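# The Kitchen Refit Math Doesn't Add Up

Every October the home shows come to Bellside, and every October somebody tells me a new kitchen pays for itself. I have heard it from a cabinet dealer, from two lenders and from a man selling faucets. I have yet to see the sums.

This year the claim came with a brochure. Plusus, which sells financing for home upgrades, was handing out a glossy booklet saying owners who redo the kitchen get "most or all" of their money back when they sell. The small print says the figure rests on 40 sales. It doesn't say where the houses were, what else had been done to them, or how long the owners stayed. A house that got a new roof in the same year counts as a kitchen success, as far as I can tell.

I asked at the booth for the full list and was told it would be emailed. It hasn't been.

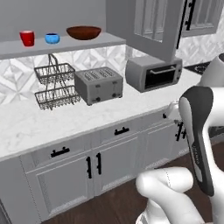 Fedis, a rival lender, at least puts a price on its optimism. Its basic plan is advertised at $300 a month, with the first 6 months free of interest. Read on and you find that the interest for those months is added back if you miss a single payment. That's a steep penalty for a late check, and it sits on page four, under the warranty terms.

The trade answer is that people don't buy kitchens as an investment anyway. Fair enough. They buy them because the drawers stick and the light is bad — and those are good reasons to spend money. But then why does every sales pitch begin with resale value?

Shehata, the big showroom on the Bellside ring road, takes a softer line. Its staff talk about "daily use" and leave the house price alone. I liked that until I got the quote, which included a $684 design fee for measuring a room I had already measured. The fee comes off the bill if you order. If you don't, it's gone.

My own plan is duller. I'm fixing the drawers, changing the bulbs and painting the cabinet doors. If a buyer someday wants something grander, the buyer can pay for it.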